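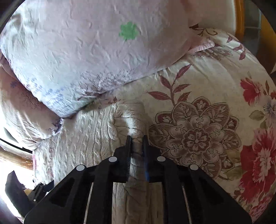

Ticket 408 - guest wifi drops, upstairs rooms
Status: open, waiting on parts
Logged by: Mirta Riquelme

7:40 am. Guest in the back bedroom says wifi dies overnight, comes back by breakfast. Same complaint in March, different guest. Downstairs fine the whole time.

Router is the Doveck, in the hall closet. Upstairs extender is a Rumik, plugged in on the landing. Light was solid green when I looked so no clue there.

Tried so far:
- restarted both, router first. Held for an hour then dropped
- moved extender to the outlet by the bathroom. Worse
- moved it back
- changed channel from auto to 11. Better?? Speed test 67 down on the landing, 4 in the back room with the door shut

9:15 am. Called Isteck (internet provider). On hold forever. They say line is clean, 270 at the modem, not their problem. Asked them to note teh account anyway.

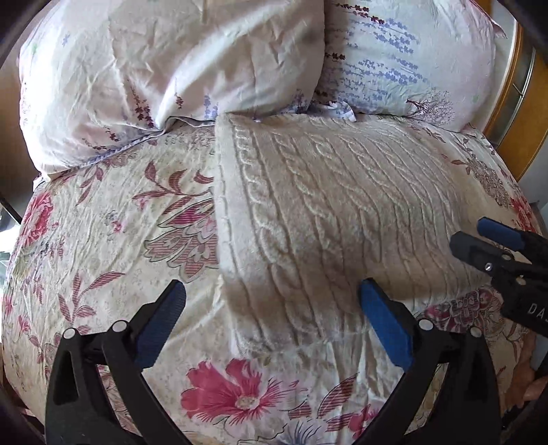

11:00 am. Checked the router log. Extender disconnects at 2:10 am and again at 2:40, then nothing until 6. Looks like a scheduled reboot to me. Found it under Maintenance, "nightly optimize" was ON. Turned it off. Did not touch anything else so we know if thats the fix.

Still doesn't explain the 4 in the back room. Thick wall there, old chimney behind the plaster. Might need a wire run up from the closet and a second access point. Asked Troncoso for a price on the cable, they want to come look first.

4:30 pm. No drops since the change but it only ever happens at night so means nothing yet. Guest has my cell if it goes out again.

To do:
- pull log again tomorrow morning, look for 2:10
- firmware on the extender is old, update AFTER we know about the reboot thing
- new wifi card for the guest folder, password on the old one is wrong
- call Troncoso back re: time

Leave open until two clean nights.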